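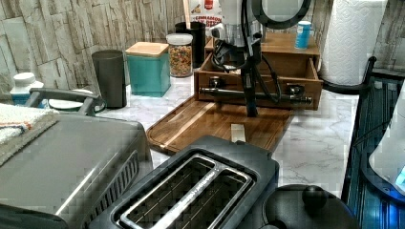
Drawer day, 17/07/2026

Back on the long black fingers. The Ferkik people swear by them and I was told to give them a fair run before I complained again, so I gave them a fair run.

I still don't like them. They reach well, I'll say that. A long narrow gripper coming straight down gets at a bar handle without the wrist crowding the drawer front. But reach was never my worry. My worry is what a long finger does under a sideways load, and a drawer pull is nothing but sideways load. I asked for a stiffness number in the spring and got a brochure.

Did 45 attempts at the handle over the day, lost one to a controller fault, so 44 go in the log. I am leaving the success column alone until I've gone through the recordings, having fooled myself twice this year by scoring from memory. My feeling at the counter was "fine, nothing special." The old short pair from Gusstead felt about like that too, and they cost a good deal less.

Things I want to remember:

The handle is an easy one. A long straight bar across nearly the whole width of the drawer is a gift to any gripper. I want a small knob before anyone prints a comparison chart.

Keep the clutter. There was talk of clearing the counter down to the cutting board so the runs look cleaner. No. If the thing can't cope with a toaster and a row of canisters it can't cope with a kitchen, and then what are we selling?

The Najafi controller stopped on me again, same fault code as last time. Power cycle, 20 seconds, back up. Their release note says this was fixed. I have now read three release notes saying so.

Cables. I moved the loops and taped them, then moved them again. Every arm I have used has a lovely data sheet and not one line in it on where the cables are supposed to go when the wrist turns over. I'd trade a millimeter of repeatability for a decent cable guide.

Then the organizer tray, with the tea and the little bottles in it. The raised sides make this harder than it looks on the task sheet, and the crinkly snack packet is a nuisance to plan for. Soft, shiny, no fixed shape. I expect the depth readings there to be junk and I will check them before I trust a single grasp score.
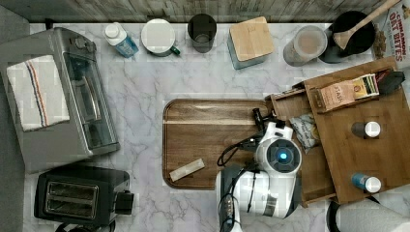
Is the small camera-like fitting at the gripper end good enough to drop the overhead view?

My answer for now is to keep both. The close view is the better one for the last few inches, but a held object can block it, and it tells you very little about what the elbow is up to. Sterance claim their software manages with the one camera. They showed it on a bare table with a single block.

Four sets left on the plan. Short fingers go back on next, same drawer, same handle, and I want the order shuffled this time so the second pair doesn't get the benefit of my practice. The report is due in August and somebody has already drafted the summary, which annoys me more than the controller does.

Shoulders ache. Need more tape.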